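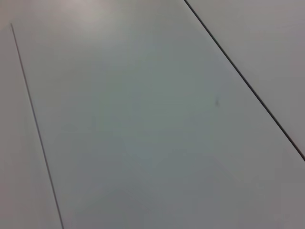

Szabolcs Szalai had been drawing The Nartey for 399 issues when Estix Comics told him that issue 400 would be the one where she died.

"Everybody dies at 400," said Kekeli Appiah, his editor. "It's a nice round number. There'll be a foil cover."

"She can't die. She's made of weather."

"Then she clears up."

Szabolcs took the bus home to Nolodcombe and sharpened pencils until the box was mostly shavings. He had started on the book when he had hair. He knew how the Nartey's cape fell when she was tired and which of her boots had the bad heel. The writers came and went, nine or ten of them by now, and every one had arrived with a plan to make her darker. The current writer, Amerley Kyei, had made her so dark that Szabolcs went through 2 bottles of ink an issue.

He called her.

"I don't want to kill her either," said Amerley Kyei. "I've got her brother coming back in January. Who's he going to betray?"

"What does the script say?"

"Page 22. Full page. She falls into the harbor at Grerkalport and the water closes. No dialogue."

Szabolcs drew pages one through 21 exactly as written. They were good pages. Page 22 he drew in an afternoon: the harbor, the cranes, the closed water. Then, under the pier, where the shadow was thickest, he drew a boot. It had a bad heel. It was climbing a ladder.

Kekeli Appiah looked at the page for a long time and said the water was terrific.

The foil cover sold out. The first letter came on a Monday from a reader named Senyo Baidoo, who had enclosed a magnifying glass in case the office didn't own one. By the end of the week there were 700 more, and someone upstairs was using the word "relaunch."

"Did you know about this boot?" Kekeli asked him.

"What boot?"

"They want a new number one. Four covers. They want to know how long you've been planning it."

Szabolcs thought about the pencils, and the bus.

"Years," he said, and asked for more money.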